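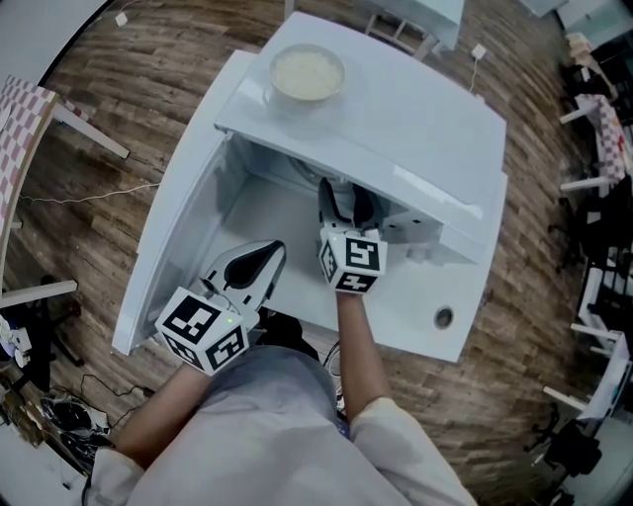

**Figure 2.** Open drawer in a white cabinet, from directly above, with someone reaching in.

## 4. What people keep in the back of drawers

Draft section, Dec 2, 2020. References still to be put in properly.

### 4.1 Front and back

Section 3 dealt with which rooms the storage is in. Now the inside of it. Our starting point was a remark that kept coming up in the March interviews, in nearly the same words each time: "oh, that'll be at the back". Said of spare keys, birthday candles, foreign coins, the warranty for the kettle. Sometimes said before the drawer had even been opened. So "the back" is a place people have in mind, with its own name, and we treat it as one.

We split each drawer into front and back halves by depth (Figure 2 gives the viewpoint). Crude. A drawer with dividers doesn't split neatly, and a very shallow one hardly has a back at all. We tried thirds in the pilot and dropped it, too many arguments over the middle.

The full set is 562 drawers in 50 homes. Kitchens, hallways, bedrooms, and what people called the office even where it was a corner of the landing. Bathroom drawers left out, at the request of several households.

### 4.2 How items were sorted

Three labels. *In use*: the person said they had picked it up in the last month. *Waiting*: not used lately but with a purpose they could name. *Stuck*: no purpose they could name, but they did not want it thrown away either. The last label is ours and it got a laugh in most of the kitchens where we explained it. Ó Ceallaigh's older work on sheds and lofts uses "dormant" for the second and third together. We think they need keeping apart, for reasons that come up in 4.4.

Radu Dumitrescu did the labelling first, then a second reader went through the same transcripts without seeing his labels. Where the two disagreed we went back to the recording. Most of the disagreement was over batteries. A loose battery is waiting if it works and stuck if it's flat, and hardly anyone could say wich it was. We ended up giving all loose batteries to *waiting* and have noted it in the tables.

### 4.3 Results

As expected, in-use items sat mostly in the front half. Not surprising and we won't spend long on it. Cutlery was the exception, spread over the full depth, since trays hold it there.

The back half is more interesting. Of the households, 59 per cent had at least one drawer whose back half held only stuck items. Nothing waiting, nothing in use. These drawers were not all "junk drawers" by the owner's own account. Several were the tea towel drawer, or the drawer under the oven, tidy at the front, and behind the folded cloth a layer of things no one could explain: a curtain hook, part of a blind, an allen key, the lid of something.

Small items travelled further than large ones. Partly this must be mechanical. A drawer pulled open quickly and stopped hard leaves round things behind, and closing it does the opposite. We can't separate this from deliberate placing with the data we have. A diary study would do it. Or just watching people for longer.

Runner type seemed to matter too. Homes with older wooden runners, where the drawer only comes out part of the way, had more stuck items in the back. Homes with full-extension runners had fewer, though these were also the newer kitchens with people who'd moved in more recently, so caution. Length of stay is probably doing much of the work. See Table 5.

### 4.4 Waiting against stuck

Why keep the two apart? Because people talk about them differently. Waiting things get a sentence with a future in it. "When we decorate." "If the boiler man comes." Stuck things get a sentence about the past, or about someone else. "That was my mum's." "He'd know what it is." One woman held up a brass fitting and said it had come with the house, so it ought to stay with the house. She had moved it between drawers at least 2 times by her own account, once during a full kitchen refit.

So a stuck item is not forgotten, or not always. People knew it was there, knew roughly where, and could often find it by hand without looking. What they lacked was a use. Earlier writing on clutter tends to treat the back of the drawer as a failure of memory, and our interviews don't fit that very well.

It also bears on the advice given to people who want to clear out. The usual test (have you used it this year?) removes waiting items, which people then buy again, and leaves stuck items untouched because the argument for keeping those was never about use in the first place. Four households had tried it and told us more or less this, one of them quite crossly.

### 4.5 Limits

Everyone knew we were coming. Some had tidied, and said so, and some said they hadn't and then apologised for the state of things anyway. We'd guess tidying mostly affects the front half but can't show it.

All homes were in one city and its edges. Renters are too few, furnished lets fewer still, and in a furnished let the back of a drawer may hold the landlord's stuck items or the last tenant's, which raises questions of ownership we did not ask about. Depth was recorded from above only, so anything lying underneath a liner was missed unless the houshold mentioned it. Two did. Old newspaper in both cases, kept for the date.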